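Start | Lehre | Skripte | Termine | Kontakt

Kategorie: Energierecht, Begleitmaterial zur Vorlesung

Handout 6: Bilanzkreisvertrag und Ausgleichsenergie im Gasmarkt

Stand: 13. Januar 2022

1. Wozu dient der Bilanzkreis?

Wer Gas in ein Netz einspeist oder daraus entnimmt, muss diese Mengen einem Bilanzkreis zuordnen. Der Bilanzkreis ist ein Konto, auf dem keine Gelder, sondern Energiemengen gebucht werden. Verantwortlich für dieses Konto ist der Bilanzkreisverantwortliche. Er schliesst mit dem Marktgebietsverantwortlichen einen Vertrag, und aus diesem Vertrag entstehen seine Pflichten.

Studierende verwechseln hier oft zwei Ebenen. Der Liefervertrag regelt, wer wem Gas verkauft. Der Bilanzkreisvertrag regelt, wer für eine Abweichung gegenüber dem Marktgebiet einsteht. Beide Verträge können verschiedene Parteien haben, und eine Störung im einen Vertrag befreit nicht automatisch von der Pflicht im anderen.

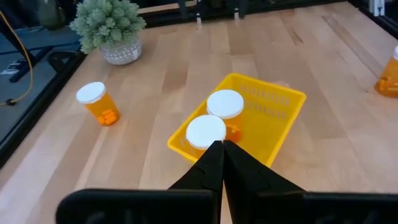
2. Die Abweichung am Gastag

Der Gastag beginnt um sechs Uhr morgens und endet um sechs Uhr des folgenden Tages. Am Ende wird der Saldo gebildet. Hat der Bilanzkreis zu wenig eingespeist, so muss der Verantwortliche die fehlende Menge bezahlen. Hat er zu viel eingespeist, so bekommt er eine Vergütung, die aber in der Regel weniger günstig ist als ein rechtzeitiger Verkauf am Handelspunkt.

Fall zur Übung: Die Flelach Handels-GmbH beliefert einen Industriekunden, die Vamine AG. Für einen Gastag im Februar nominiert Flelach eine Einspeisung von 693 MWh. Die Vamine AG nimmt aber 1.516 MWh ab, weil sie eine zweite Anlage in Betrieb setzt und dies nicht angekündigt hat. Weitere Mengen sind im Bilanzkreis nicht gebucht.

Zu bearbeiten sind folgende Punkte:

a) Wie gross ist der Saldo, und wer schuldet gegenüber dem Marktgebietsverantwortlichen die Zahlung?
b) Kann Flelach die Kosten an die Vamine AG weitergeben, wenn der Liefervertrag dazu schweigt?
c) Ändert sich die Lösung, wenn Flelach die Bilanzkreisführung an den Dienstleister Olley übertragen hat?

Zu c) ist genau zu lesen, was übertragen wurde. Übernimmt Olley nur die technische Abwicklung der Nominierungen, so bleibt Flelach selbst Vertragspartei. Anders ist es, wenn Olley die Mengen in den eigenen Bilanzkreis aufnimmt. 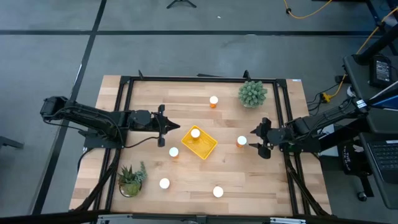

3. Haftung und Höhere Gewalt

Viele Verträge enthalten eine Klausel über Höhere Gewalt. Man soll prüfen, ob das Ereignis von aussen kommt, ob es auch mit zumutbarer Sorgfalt nicht zu verhindern war und welche Pflicht es betrifft. Ein gestiegener Preis am Spotmarkt genügt nach der üblichen Auffassung nicht. Auch der Ausfall eines Vorlieferanten genügt meistens nicht, sofern man die Menge am Handelspunkt noch beschaffen kann.

Für die nächste Sitzung bitte Abschnitt 3 noch einmal lesen und die Lösung zu b) schriftlich vorbereiten, höchstens eine Seite. Der Mustervertrag Ho liegt im Kursordner. Darin sind besonders die Regeln über die Sicherheitsleistung und die Kündigung zu beachten.

Teilen | Drucken | 3 Kommentare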